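4.3 双臂协作擦盘任务中的失效分析

本节讨论擦盘任务中出现的一类非预期停机。实验在Traltero双臂平台上进行,两臂安装于同一直线导轨,桌面三侧为印有重复纹理的围板。任务流程为:一臂从收纳筐或盘架取盘,另一臂持织物擦拭盘面,随后将盘放入金属丝盘架。控制策略沿用4.1节的设置,动作序列长度为50,未针对织物接触作额外调整。

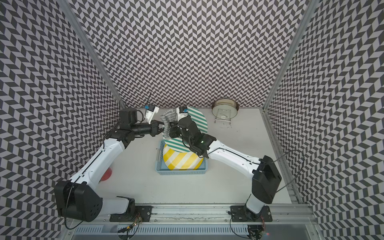
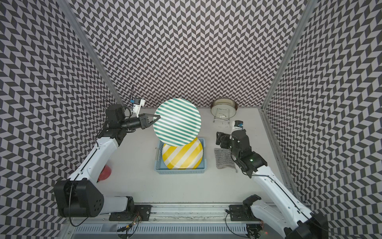
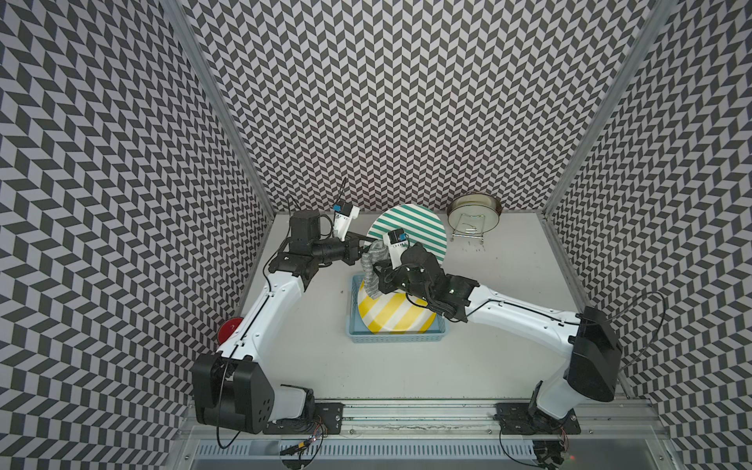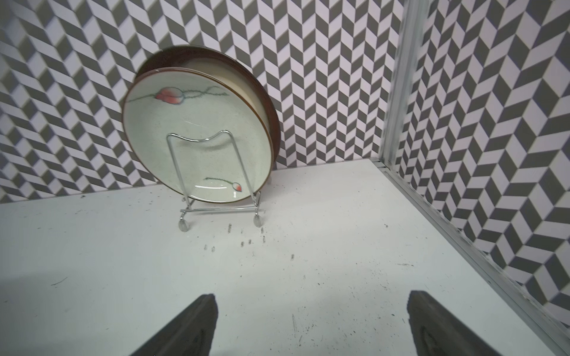 图7 擦盘任务的工作现场。前三幅为固定相机视角,第四幅为腕部相机视角,可见盘架及夹爪两指。各幅不按时间顺序排列。

在全部300次试验中,有8次因保护性停机而终止。停机均由关节力矩监测模块触发,未使用急停按钮。事后由Raíssa Quintana逐条核对控制日志,并将停机时刻与各相机的图像流对齐。按触发条件,8次停机可归为两类。

第一类为双臂经织物形成的闭链受力。当两只夹爪同时夹持同一块织物时(图7第一幅),两臂末端之间存在机械耦合。策略对两臂分别输出位置目标,不包含对内力的约束。一旦两侧目标间距大于织物可伸展的长度,织物即被拉紧,位置控制器为消除跟踪误差持续增大输出,直至腕部关节力矩越限。织物松弛时该误差不产生可测的力,因此力矩曲线在越限之前几乎没有征兆。日志显示,从力矩开始上升到触发停机的间隔为600毫秒,短于一个动作序列的执行时间,策略在此期间无法重新规划。

第二类为悬垂织物与下方物体的钩挂。图7第三幅中,右臂所持织物垂在筐内物品上方,并遮住条纹盘的一部分。若织物边缘嵌入盘沿与筐壁之间,夹爪抬升时会连带拖动盘或筐。此类停机的力矩上升较缓,但峰值方向与第一类不同,以竖直分量为主,据此可在日志中将二者区分开。需要指出,织物遮挡同时降低了固定相机对盘沿位置的估计质量,策略在遮挡条件下倾向于输出更低的夹爪高度,进一步增加了钩挂的机会。

相比之下,仅由单臂夹持盘子时(图7第二幅),两臂之间没有经由物体的力传递,该阶段未记录到停机。接近盘架的阶段同样未出现力矩越限。腕部视角下(图7第四幅),两只盘子前后相邻立于架上,后盘大部分被前盘遮挡,存在误夹风险,但由此造成的失败表现为抓取错误,不触发保护,已计入表3,本节不再讨论。

停机后的状态恢复也暴露出一个安全问题。早期版本的Grosel控制程序在力矩越限后立即切断驱动使能,并保持夹爪闭合。对第一类停机而言,织物中的张力因此得以保留;操作人员若直接在一侧松开夹爪,另一侧手臂可能发生回弹。为此,5月的版本对停机逻辑作了如下修改:越限后先将两臂切换至低刚度模式,沿织物受力方向相向回退,待两侧力矩均低于恢复阈值后再断开使能。若在规定时间内未能降至阈值以下,则维持制动并提示人工处理,人员进入围板内侧之前须先按下急停按钮。

上述修改只改善了停机后的处置,没有消除停机原因。在双臂共持织物的阶段引入相对位置约束,或在力矩超过预警值时提前截断当前动作序列,均有可能降低第一类停机的发生率。第二类停机则需要对织物下垂部分进行显式估计,目前的观测配置尚不足以支持,相关对比留待后续工作。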